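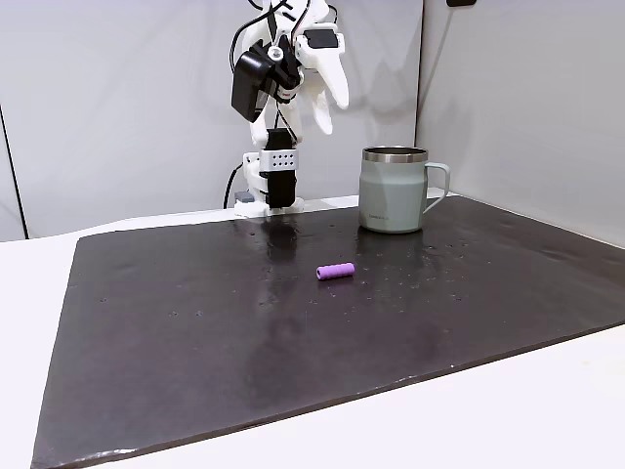

4.2 Collecting the demonstrations

Figure 3. One of our tabletop setups at Valville: the arm and hand, a green mug, and a small purple cylinder lying on the mat.

I'll walk through how we gathered the examples in a bit more detail than usual, mostly for people who want to build something similar and have asked us what a normal day of it looks like. All the data came from two benches, one at Valville and one at Jasenau, and we used the same recording software (Joltard, our own) on both. An operator drives the arm by hand control, Joltard logs the joint positions and the camera streams, and a foot pedal marks the start and end of each try. That's pretty much the whole thing!

We kept 223 demonstrations for the mug-and-cylinder task out of everything we recorded. Another 27 were thrown out, nearly all of them for dull reasons – the pedal got pressed twice, or a camera stream dropped for a second or two and the timestamps no longer lined up. We did not throw out clumsy ones. If the operator missed the cylinder, backed off and came around again, that stayed in, and I'm glad it did (see Section 5.3, where the policy trained without those recoveries does noticeably worse once it misses its first grasp).

Before each try the operator put the mug and the cylinder down wherever they liked on the mat. We started out with a printed grid of start positions and gave up on it by the first Wednesday. People got bored and began placing things slightly off the marks anyway, so the grid was giving us labels we couldn't trust. Free placement has its own problem, though: everyone has favorite spots. Ours were toward the middle of the mat and rarely near the left edge, and you can see that lopsidedness plainly in the coverage plot in Figure 4. We patched it with 9 extra sessions where the operator was asked to stay away from the middle.

The cylinder is harder than it looks. Lying on its side it can roll when a fingertip brushes it, so the operators learned to come down with the fingers on both sides and close slowly. The mug mainly gets in the way. With the hand low over the mat there isn't much room between the two objects, and some 159 of the kept demonstrations include a small sideways detour to clear the mug or its handle.

One thing we'd change is the mat. It's dark and a little shiny, and the arm's reflection shows up in it, which the Manurung segmentation model sometimes took for a second object. We fixed this in software by masking the area in front of the base, but a duller surface would have saved us most of December. The lighting we left alone between sessions, shadows on the back wall and all, and Section 4.3 covers how we varied brightness afterward in training.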